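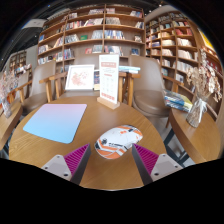 Gimari to sell deadstock dressmaking fabric by the half metre from new Bradatlow shop

December 16, 2023

Gimari, the dressmaking fabric supplier, has opened a shop and cutting room in Bradatlow and will sell its full range of deadstock cloth there by the half metre. The same lengths are available through the company's website from today.

Until now Gimari sold deadstock only as whole pieces, mostly to small clothing makers and costume departments. Home sewers could buy from the regular range of cottons and linings but had to take at least three metres of anything else. The new minimum is half a metre across all cloth, including wool coatings, silk crepe, viscose twill and linen.

The opening range has 545 fabrics. Most come from mills and clothing factories that ordered more than they needed, or that cancelled a colour part way through a season. Once a piece has been sold it is not usually possible to get more, and the label on each roll gives the length remaining when it was last cut.

"People kept asking us for enough to make a blouse, and we kept telling them the piece was 40-odd metres long," said Abimbola Babalola, founder of Gimari. "We didn't have a cutting table or anybody to stand at it. Now we have both."

The shop takes up the ground floor of a former upholstery works and has 700 square feet of display space. Rolls are kept upright and grouped by fibre, with wools along the back wall and knits nearest the counter. Customers can handle any roll and take it to the window to check the colour in daylight. Interfacing, zips, thread and elastic are sold at the counter, along with a small number of paper patterns.

Every fabric has been measured again by Gimari staff before going on sale. The label shows fibre content, usable width, weight in grams per square metre, and shrinkage after one wash at 30 degrees. Where the mill has not given the fibre content, the company carries out a burn test and marks the cloth as "fibre not confirmed". These fabrics are kept on a separate rail and priced lower.

Shengli Zeng, who buys for Gimari, said width was the detail customers most often asked for. "A mill will tell you 150 centimetres and that can include the selvedge on both sides," he said. "If you are trying to get two trouser legs next to each other, you want the part you can cut from. So we measure that and leave the rest off."

Swatches

A swatch service starts on the same day. Each swatch measures ten centimetres by ten and is cut with the grain marked by a small notch on one side. Swatches cost 60p each, and customers may order up to 12 at a time. The cost of a swatch is taken off the price if the customer then buys a metre or more of the same cloth.

As deadstock can sell out while a swatch is in the post, customers may ask for a length to be held. Gimari will hold up to four metres for seven days without a deposit. Holds can be made by email or at the counter, and the cloth goes back on sale at close of business on the seventh day.

Coatings from the Ibarra range

The first large group of fabrics in the shop is a set of wool and wool-blend coatings called the Ibarra range. It has 28 colourways in plain melton, herringbone and a brushed check. The plain meltons are 480 grams per square metre and suit lined coats and heavy jackets. The herringbones are lighter and can be used for skirts and unlined jackets – they fray easily, and Gimari advises finishing the edges before sewing the seams.

Prices for the Ibarra coatings run from £19 to £34 a metre. All are dry clean only apart from the brushed check, which may be washed by hand in cool water and dried flat.

Frida Grímsdóttir, a pattern cutter who has worked with Gimari on the range, has drawn up yardage charts for three common coat shapes in each of the widths on offer. The charts are free and can be collected in the shop or printed from the website. They include extra cloth for matching the check, listed on its own line so that those using a plain fabric can ignore it.

"Most pattern envelopes give you one or two widths and yours is always the other one," she said. "I laid the pieces out on paper at full size and wrote down what they took."

Remnants and offcuts

Pieces shorter than half a metre will be sold by weight from bins beside the door. Offcuts too small for the bins will be bagged by fibre and passed to Drulotholm, a quilting and rag rug workshop, which has agreed to collect once a month. Gimari expects to pass on over 1,000 bags in the first year.

Evening classes in handling coat-weight cloth will be held in the cutting room from the new year. Places are limited to six. Kaiwen Jia will teach the first course, covering pressing, bulky seams and bound buttonholes. A second course on sewing knits with an ordinary machine is planned for July.

Orders placed online are sent out within two working days. Cut lengths cannot be returned unless faulty. Lengths over three metres are posted on a roll on request, for an extra £4.

Press enquiries, fabric samples for review and interview requests: Jingyi Lu, Gimari press office, Bradatlow.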